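Olive oil goes stale faster than most people think

The bottle on your counter was probably pressed a good while before you bought it. That matters more for olive oil than for wine, because oil does not get better with time. Heat, light and air all wear it down, and the peppery bite goes first.

Rowena Yap started Jurndale after years of buying oil for restaurants. Her shop sells by mail and lists a harvest date on every bottle. Last December she shipped nearly 1,000 bottles of new-season oil, most of them from a single grower. She expects the next batch to sell out too.

"People ask for the best before date," Yap says. "I tell them to look for the harvest date. If a label doesn't have one, I put it back."

Her best seller is Ambrosio, a green, bitter oil that catches at the back of the throat. She pours it on white beans, grilled bread and steak. Pondeo is softer and tastes of almonds and ripe tomato. It works in mayonnaise, where Ambrosio would take over, and it makes a decent cake.

Both come in dark glass. Clear bottles look good on a shelf, but shop lights do the oil no favors. Tins are fine and usually cheaper. Once a bottle is open, keep it in a cupboard away from the stove and finish it within 9 weeks or so. The fridge will turn it cloudy and thick, which does no harm, but pouring it becomes a chore.

Price is a rough guide at best. We tried five oils for this story, with plain bread and then with boiled potatoes. The most expensive one tasted of crayons. Second place went to a supermarket tin.

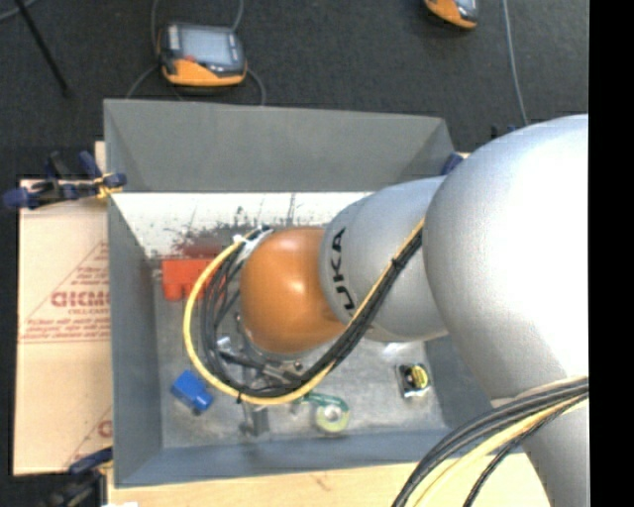

Pirmin Hollenstein disagrees with the advice on cooking. Good oil is wasted in a frying pan, he says, and he keeps a plain one for that job and saves the green stuff for the table. Yap fries her eggs in Ambrosio and has no plans to stop.

Jurndale takes orders for the new harvest from October 16, 2014. Half bottles are available, and shipping is free on a case of six.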